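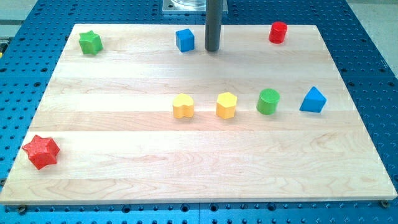
One reader from Gilimton wrote in to say that the toy library was the only place in town where she could sit on the floor for an hour and not feel she was in anyone's way. She'd joined for the puzzles, she said, and stayed for the other parents, and could we please do a story on it before the winter timetable came out?

So we did, and I have come home a convert. If you've never set foot in a toy library, picture the book kind with lower shelves and a lot more noise. You pay a yearly membership, you borrow what your kids fancy, you bring it back in three weeks and take something else. The Gilimton branch charges $34 a year for a family, and for that you can have up to seven items at a time. Seven! My own lounge room would struggle with that many, but the family ahead of me in the queue had no such worries and went out the door with a balance bike, a marble run and a dolls' house carried between two adults.

The library fills the old Palamarchuk shoe shop on the main street, and the shop fittings turned out to be perfect for the job. The long benches where people once tried on school shoes now hold the train tables. The stockroom ladders are still there too, high out of reach, and the shelves behind them go all the way to the ceiling, stacked with board games on one side and dress-ups on the other. There's a faint smell of leather in the back corner on warm days, and I loved it.

What surprised me most was how much thought goes into the sorting. Toys are shelved by what a child does with them: pushing, stacking, pretending, making a racket. Ages are on the labels, but in small print, and parents are encouraged to ignore them. A ten-year-old who wants to spend a wet afternoon with the wooden blocks can take the wooden blocks. A toddler who has fallen for a cash register can have the cash register, minus the small coins.

Puzzles get their own cupboard and their own rules. Every one comes in a drawstring bag with a card saying how many pieces are inside, and you check them off at the desk before you leave and again when you return. It sounds fussy – it takes a minute or two – and it means a jigsaw that has been through dozens of homes still has all its sky. Lose a piece and the fee is small. Find it under the couch in July and you get the fee back.

Then there are the repairs. On one evening a month the tables are cleared and people bring in whatever is broken, from their own cupboards or the library's. I went along with a pull-along dog that had lost a wheel and came away having learned to whittle a peg, which I have since told everybody I know. At the next table a father and daughter were sanding down an old Brutel farm set, a brand I hadn't thought about since primary school, and further along someone was re-stringing a xylophone and testing every note with great seriousness.

The branch started with 29 toys in a church hall cupboard, all of them donated. These days it belongs to the Lestora network, which moves collections between small towns in a van. Every school term a fresh load turns up and the old one heads down the road. Van day is a big event. When I visited, there were prams parked three deep by nine in the morning and a very excited boy in gumboots who had heard there might be a digger. There was a digger.

I asked a few parents whether their children minded giving things back. Some did at first, and there had been tears over a garage with a working lift. But most kids seem to get the idea quickly, and a few have become quite cunning about it, returning a favourite right on opening time and hanging about until they're allowed to borrow it again. Grandparents are big users as well. Several told me they keep no toys at home at all now and just call in the afternoon before a visit.

If you're thinking of joining, go early in the session, take a big bag and leave a bit of room in the boot. Bring socks, as shoes come off at the mat. Grown-ups can borrow too, without a child in sight, and the board game shelves are well worth a look. I've got a cooperative one about lighthouses at home right now and it's due back before the van comes.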